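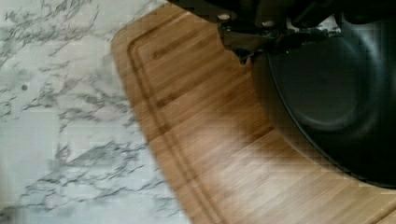
Eldale housewares seller says its bamboo board can take a hot pan. Cooks aren't so sure

4 min read

A kitchenware company wants people to stop reaching for the trivet. Drakine, the Eldale firm best known around here for its mail-order knives, began selling a bamboo cutting board in November that it says can go from chopping to serving without anyone needing to clear the counter. Slice on it, the sales copy goes, then set the pan right down on it and call everybody to the table.

The board is called the Rellach. It has rounded edges and a juice groove, like a good many bamboo boards already on the shelf, and it costs more than most of them. What the extra money is supposed to buy is a finish that the company describes as "heat ready." The phrase is printed on the sleeve, on the website and on a card tucked in the box. None of the three gives a temperature.

Asked for one, the company first sent a link back to the website. A second request brought a call from Calum Gourlay, who runs product development, and who said the finish had been tested in-house with a pan at 300 degrees Fahrenheit.

"We put it down, we left it five minutes, we picked it up, and there was no mark," Gourlay said. "That's a real-world test. That's what people do at home."

It is what some people do at home. A skillet that has just seared a steak can be a good deal hotter than 300 degrees, and plenty of dinners sit longer than five minutes before somebody moves the pan. Gourlay said he would not recommend putting a smoking-hot skillet on the Rellach, or on any board. The card in the box doesn't mention that. He said the wording was "under review" and would not say when the review might be done.

He also declined to share the test results, saying they were internal. He did confirm that the tests were run on new boards that had not been cut on or washed.

That last detail is the one that bothers Araceli Toledo. She taught knife skills and basic cooking at the Eldale adult school for 19 years and has thrown out more boards than she would like to think about.

"A new board is not the question," Toledo said. "Show me one after a winter of onions and dishwater. The finish is the first thing to go, right where you cut, and that's where the pan is going to sit."

Bamboo boards are generally made of narrow strips glued together and pressed. The strips hold up well to a knife. The glue is where people tend to have trouble, especially if the board goes through the dishwasher or is left standing in a wet sink. Heat doesn't help. Toledo said the boards that came apart in her classroom mostly did so along the glue lines, and that a few had a brown ring on them from a student's saucepan.

She was not impressed by the groove, either, at least as a selling point for serving. "It's for juice," she said. "If you've got a roast on there, fine. If you've got a pan on there, what's it catching?"

Gourlay said the groove was meant to keep drips off the counter when food is moved from board to pan, and that buyers had asked for it. He did not have a figure for how many.

Drips do matter to anyone with marble, and the company has leaned on that. Its mailing to past customers pitched the Rellach as "a safe landing for stone counters." The thinking isn't wrong as far as it goes. Marble marks easily. Lemon juice, wine and tomato can leave dull spots in a polished surface, and a hot pan set straight on the stone is a risk most installers warn against. A board in between is better than no board.

Guangming Shen, who cuts and fits countertops in Eldale, agreed with that much. He said he tells customers to use something under a pan every time, and that he doesn't much care what.

"A folded towel, a cork thing, an iron trivet with feet," Shen said. "I have a trivet at home that cost me five dollars. If it burns, I'm out five dollars."

Shen's worry is a different one. A large board that stays in one spot traps water under it, he said, and people who treat a board as a permanent parking place for the pan stop lifting it up to wipe. On marble, a damp patch left long enough can darken the stone, and crumbs and grit under the board can scratch it. He said he would feel better about the Rellach if it came with feet. It does not. Drakine sells a set of rubber ones separately.

The board itself is made under contract by a supplier called Jiang, according to Gourlay, who said the same supplier makes the firm's knife blocks. The finish is applied afterward. He would not say what is in it beyond "a food-safe oil blend," and said the recipe took two years to settle on. Buyers are told to re-oil the board with ordinary mineral oil, which raises a question about whether the surface they end up with is still the one that was tested. Gourlay said the two "work together." He offered nothing further on the point.

Some 200 boards have been shipped so far, by the company's count. That is a small number to draw much from, and the boards have not been out long. Drakine says it has had no returns for heat damage. The return window is still open on every board sold, and the warranty, which covers cracking and separation, leaves out "scorching, discoloration or misuse." A person reading it quickly might wonder what exactly is being promised to someone whose heat-ready board comes up with a ring on it.

Gourlay said such a customer should call. "We'd look at it case by case," he said.

Lanying Long has had hers since the first week. She bought it for the look, she said, and because her old board had warped so badly that it rocked when she cut carrots. She uses it every day and likes it. The rounded edge is comfortable to pick up, it doesn't slide much, and it is light enough to carry to the sink with one hand.

She has set a pan on it "maybe a handful of times," usually after letting the pan cool a little on the stove first.

"I know what the card says," Long said. "I paid a lot for it. I'm not going to be the one who finds out."

She has put her trivet back in the drawer next to the stove, where she can get to it.

For anyone who has already bought one, Toledo's advice was the same she used to give about every wooden or bamboo board in the classroom. Wash it by hand, dry it right away and stand it on edge so air gets to both sides. Oil it when it starts to look dry. Keep the pan on the burner or on a trivet until it is cool enough that you could hold a hand near it without flinching – then put it wherever you please.

The Rellach is sold through the company's website and at its Eldale counter. Drakine said a smaller size is planned, with the same finish and the same card in the box, though the wording on the card may change.

We use cookies to remember your settings and to see which stories get read. By staying on this site you agree to their use. Manage preferences.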